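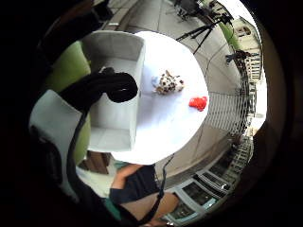
Pustemwood, February

Powering the panel in a preserved jet trainer cockpit: one supply or separate ones?
Posted in Cockpit sections > Electrical
Elīna Uibo

I look after the nose section of a two-seat jet trainer that came to us from the Katsaros collection. It was cut just behind the rear bulkhead, so everything aft of that point in the electrical system is missing: batteries, generator, inverters and most of the relay gear. The seats are inert and carry paperwork to say so. The luminous instruments have been surveyed separately and I am not asking about those.

What I would like to do is bring the front panel back to life in a limited way. The list is cockpit lighting (red floods and the pillar lamps), the undercarriage position indicator, the warning panel, the turn and slip, and the artificial horizon if it will run. The first four are on the 28 V DC bus. The horizon wants 115 V, 400 Hz, three-phase.

The original loom is present as far as the cut. Behind that I have stubs of differing lengths, the longest 480 mm, most with their sleeve markers still legible. I have the wiring diagrams for the type but they are for a later modification state and at least two of the circuit breakers on the port console are not where the diagram puts them.

I have a 28 V bench supply rated at 600 W, bought second-hand, and a static inverter made by Lalard which I have not connected to anything. My plan was to join all the positive stubs for the circuits I want at a common terminal block, feed that from the bench supply, take the airframe as the return as it was in service, and run the inverter from the same block.

Before I do any of it:

Is one supply for everything sensible, or should the inverter have its own?

Can I trust the airframe return? There is paint and corrosion at several of the earth points, and the skin joints near the cut have been disturbed.

Should I test the insulation of the old loom first, and at what voltage? A friend suggested a 500 V tester, as used on house wiring.

Posted 21:40

Raimonds Dambrauskienė

I did the same job on a nose section at Ekness, different type, same general arrangement. Taking your points in a different order, as the loom comes first.

Insulation. Do not put a 500 V test on the loom with anything connected to it. Capacitors, lamp dimmers, rectifiers in the warning unit and meter movements can all be damaged. If you want to test at that voltage, every connector has to be off at both ends and you test wire to wire and wire to airframe with nothing else in circuit. On a low-voltage display loom I would start with an ordinary multimeter on its highest resistance range, looking for plain shorts, and then a 250 V test on the isolated runs if the insulation looks sound. Look at it before you test it. Flex a stub gently at the cut end. If the outer braid comes away as dust or the rubber beneath cracks, stop there and treat that run as dead. A good reading on perished insulation tells you only that it has not been disturbed yet.

Identify every stub before joining any of them. Take each marker, buzz it through to the breaker or the panel connector and write down what you find, whatever the diagram says. Your remark about the two breakers suggests your aeroplane left the line before that modification, or had it only in part. I drew my own diagram from scratch and have used nothing else since.

Common block. I would not make one joined block fed directly by the supply. A 600 W unit at 28 V can deliver a little over 21 A, and a good many of the small wires in a cockpit are not meant to carry that. In service each circuit was protected at its own breaker, but the breakers you have are decades old and some will not trip, or will trip and not reset. Fit a modern fuse for each circuit at the block, sized to the smallest wire in that circuit and no larger than the original breaker. In my case the lighting went on 5 A, the indicators on 3 A and the turn and slip on 2 A, but work out your own from your own wire sizes. Put one main fuse and an isolator switch between the supply and the block, where a person outside the cockpit can reach the switch.

Return path. The airframe was a good conductor when it was whole and bonded. Yours is neither. Measure from each earth point to one chosen reference stud with the meter leads zeroed first. Anything above a fraction of an ohm will give you dim lamps and odd behaviour, typically a warning lamp glowing faintly when a different circuit is switched on, as current finds its way back through the wrong filament. You can clean and remake the points, but on a section with disturbed joints I would run a separate return wire from each earth point to a bus bar next to the fuse block, and tie that bar to the structure at one place only. All of it can be taken out again later without leaving a mark. I used the existing stud threads and drilled no holes.

Inverter. Separate supply if you can. The gyro draws far more while it is running up than when it is at speed, and the inverter passes that on to the 28 V side. On mine the bench supply went into current limit, the voltage dropped, and the undercarriage indicator went to its unpowered position every time the horizon was switched on. If you must share, start the gyro first and switch the rest on afterwards.

Check two things on the inverter before it goes near the instrument. First, that the output really is three-phase. Many small static units are single-phase and need a phase-splitting capacitor, and the horizon will either not start or run slowly and get hot. Second, the phase order. With two phases swapped the rotor turns the wrong way, and the instrument erects wrongly or topples. Swap any two of the three leads to correct it.

Let the horizon run down fully before anyone rocks or moves the section. Worn bearings make a rising whine, and if you hear that, take it out of use and keep it for static display.

Posted 22:55

canberra_sparks

I just used a car battery and a trickle charger. Worked for years, the lights are a bit dim but the visitors don't mind. Wouldn't bother with the horizon, they eat bearings.

Raimonds Dambrauskienė

A battery will work for the lamps but please fuse it at the positive terminal. A lead-acid battery will put several hundred amps into a short and the charger has nothing to do with it. It also gives off hydrogen on charge, so it should be outside the cockpit and ventilated. Dimness is to be expected, as 12 V is under half of what the lamps were made for.

Elīna Uibo

Thank you both. I have gone with separate supplies and a fuse block, not yet wired. Buzzing through the stubs has already turned up one wire marked for the warning panel that goes to the port floodlight, and the two breakers do match an earlier diagram, which another member has kindly offered to scan.

The earth points were worse than I thought. The one behind the starboard console read open circuit until I scraped it, so I shall be running separate returns.

The Lalard inverter turns out to have four output terminals, three marked A, B and C and the last unmarked. I take that to be the neutral. Does the horizon need it, or only the three phases?

Posted 19:15

Raimonds Dambrauskienė

Most three-phase horizons of that period use the three phases only, and in many aircraft one phase was earthed, usually B. Look at the instrument connector on your diagram. If one of the three pins goes to earth, do not also earth the inverter neutral, or you will short that phase. Leave the fourth terminal insulated, and measure phase to phase before connecting. You want 115 V between each pair. If you read 200 V, the unit gives 115 V to neutral and is the wrong one for this instrument without a transformer.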